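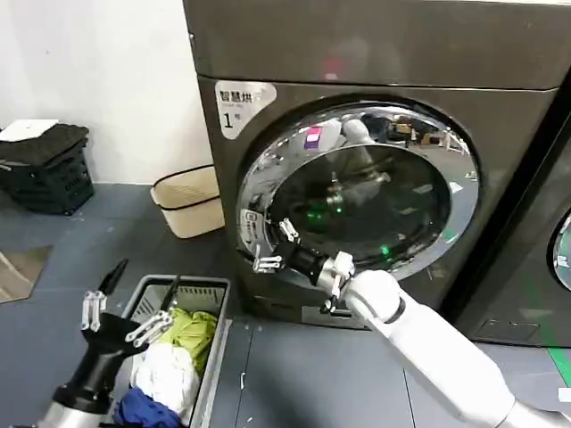
Dryer No. 1 — Grusar front-loading dryer, dark gray

Dryer No. 1 is one of two dryers in the ground floor laundry room at the Villanueva building. It is a front-loading machine in dark graphite gray with a round door, a polished chrome ring and a tinted glass window. The white sticker in the upper left corner of the front carries the characters 智慧烘 (smart drying) and the number, 1号. Please use that number when you book the machine or report a problem. Dryer No. 2 is the same model with the same programs, so everything on this page applies to both except where noted.

At a glance

Type: front-loading tumble dryer, electric
Finish: dark graphite gray, chrome door ring, tinted window
Rated power: 3,000 watts
Longest program: 90 minutes
Booking: at the laundry room desk or by phone
Payment: laundry card only, no coins
Supplied by: Broltent Laundry Equipment

What it is good for

This is the machine to use for everyday cotton, bath towels, bed sheets, pillowcases, jeans and work clothes. It also handles a thin comforter, provided the comforter can turn over freely inside the drum. If you have to push to get the door closed, the load is too big. Split it and run it in two parts, or hang some of it on the racks in the drying room next door.

Towels come out best when they are dried together. A mixed load of towels and shirts will leave you with either damp towels or shirts that have been tumbled far too long.

What to keep out of it

Wool, silk, leather, rubber-backed bath mats, foam pillows and anything with glued-on trim. Clothes that have had cooking oil, gasoline, paint thinner or floor wax on them must not go in, even after washing. Oil left in the fabric can heat up in the drum and catch fire. Take those pieces home and dry them on a line.

Check pockets as well. Pens are the usual trouble. A single ballpoint can mark a whole load and the drum too, and the next person's sheets after that.

Programs

Cotton — for towels, sheets and heavier clothes. Runs until the sensor reads the load as dry, up to the full 90 minutes.

Easy Care — lower heat, for shirts, blouses and polyester blends. Take things out as soon as it ends if you want to skip the ironing.

Delicate — low heat and a slower drum. Check the care label first.

Timed — you set the time yourself. Good for a pair of jeans that is still damp at the waistband.

Air Only — no heat. Use it to freshen up a blanket that has been in a closet since last winter.

The sensor works by touching the fabric, so very small loads can fool it. If you are drying only a few items, use Timed.

How to use it

1. Clean the lint filter. It sits in the lower edge of the door opening and lifts straight out. Roll the lint off with your fingers and put it in the trash bin.
2. Shake out each piece before it goes in. Sheets that go in as a ball will come out as a ball, with a wet middle.
3. Close the door by pressing on the ring until it clicks. Please don't push on the glass.
4. Hold your laundry card to the reader on the wall.
5. Choose a program and press Start.
6. When the cycle is over, wait for the drum to stop, then open the door and unload into a basket. Gray plastic baskets are provided for use in the laundry room.
7. Clean the lint filter again and leave the door slightly open.

The chrome ring and the glass get hot during the Cotton program. Keep children away from the front of the machine, and give it a few minutes before you lean in for the last sock.

Baskets

The baskets stay in the laundry room. Carry your laundry upstairs in your own bag or basket and put the gray one back on the shelf under the folding table. If a basket has a cracked rim, set it by the desk so it can be replaced — a broken edge will snag knits.

If your load is still in the machine and the next person is waiting, they may move it to a basket once 3 minutes have passed from the end of the cycle. They are asked to leave the basket on the folding table.

Care and service

The glass and chrome are wiped down with a soft cloth and mild soap. Scouring powder and steel wool scratch the ring, and the scratches hold lint and detergent residue, so please leave the scrubbing to us. If you spill fabric softener on the front, a damp paper towel is enough.

Nestor Panganiban looks after both dryers. He clears the exhaust duct, checks the door seal and cleans the moisture sensor strips with a little white vinegar. The belt on No. 1 was replaced in June, and the soft thumping noise that some residents had reported was traced to it. If you hear the noise again, please mention it at the desk.

Common problems

The machine won't start. The door is usually the cause. Open it, look for a sleeve or a drawstring caught in the seal, and close it again until it clicks. If the card reader has not accepted your card, the Start button does nothing.

Clothes are still damp at the end. Clean the filter and look at the size of the load. Very wet laundry should go back in the washer for another spin first. That costs less than a second round of drying.

The machine stops partway through. It may have overheated because of a blocked filter. Leave it alone for a while with the door open, clean the filter, then press Start. You will not be charged again if you restart on the same card.

Something smells of burning. Press Stop, leave the door closed and tell the desk right away.

Differences between No. 1 and No. 2

The two machines dry the same way. No. 2 has its door hinged on the opposite side, which some people find easier when unloading toward the folding table. No. 1 is closer to the washers and tends to be booked first, especially on weekend mornings.

Buying the same model

Residents sometimes ask if the dryer can be bought for home use. It can, but it needs its own circuit and an outside vent, and not every apartment has a place for either one. Elspeth Gourlay at the Zirley office keeps a copy of the installation sheet and can tell you if your kitchen or utility closet has the right connection. Bring your apartment number and the width of the space, measured at the floor.

Page updated 2022-09-18

Contact the laundry desk | © Zirley Residential Services | Back to top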